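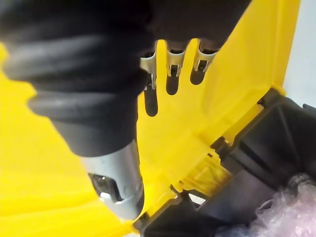

The first time I read The Salt Ledger I missed my bus stop, walked home in the rain with the book under my coat, and finished the last chapter standing in the kitchen. I've gone back to it every winter since, and I still get a small jolt when the ferry pulls in at Hudomport and the customs men come down the steps with their lanterns.

If you've never met it, the setup is quick to tell. A young clerk leaves the inland town of Clumville with a letter of introduction, a decent coat and a plan to be somebody. Hudomport is the place to do it: a harbor city run by four trading families who dine together on Sunday and ruin each other the rest of the week. Our clerk takes a desk in the countinghouse of the Evangelista family, learns whose debts are real and whose are for show, and starts climbing.

So far, so familiar. There are shelves and shelves of novels about ambitious young people and the rich who take them up. What sets this one apart (and I could talk about it all night) is how much the book loves work. The clerk's rise happens in columns of figures! One whole chapter is spent on a single cargo of salt that weighs more when it leaves the warehouse than it did going in, and I promise you it's as tense as any duel. You find yourself checking the sums. You start suspecting the weighing clerk long before anyone in the story does, and then the author pulls the rug out, very gently, with one line about the weather.

The book runs to 600 pages in the old edition, and I won't pretend all of them fly by. The middle drags its feet through a long illness and a longer lawsuit. I know readers who skip the lawsuit completely. Please don't! Buried in it is the testimony of the Evangelista housekeeper, a woman who has said maybe a dozen words up to that point, and who now talks for an entire chapter without a paragraph break. She knows everything. She has been carrying trays in and out of those rooms for half her life, and she remembers who stopped talking when she came through the door.
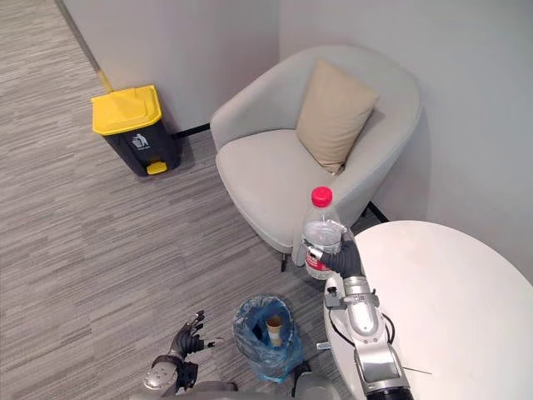 Her voice changes the whole novel. Before the trial, we see the great families the way the clerk does, all candlelight and good tailoring. Afterward the same dinners come around again and every compliment has a bill attached. I love a book that makes you want to flip back and reread the early scenes with your new, more suspicious eyes, and this one practically begs for it.

For years the only way to read it was to get lucky in a used bookstore, usually with one of the two volumes missing. That makes the new paperback from Zostero such a treat. It puts both halves between one set of covers, and the type is a size a grown adult can read in bed. The map of the harbor is back too, and you'll want it, especially in the smuggling chapters, where people are forever rowing from one quay to another in the fog.

The introduction is short and gives away the ending, so save it for last. The notes are terrific on old weights and measures, and a bit thin on the politics. I'd have liked more on why Clumville's mills closed, a thing every character alludes to and no one explains.

As for that ending, I've changed my mind about it twice. At twenty I thought the clerk had won. At thirty I was sure it was a disaster, that last walk out along the seawall with the ledger wrapped in oilcloth. Now I read it mostly for the housekeeper, who gets the final scene to herself, opening the windows one room at a time.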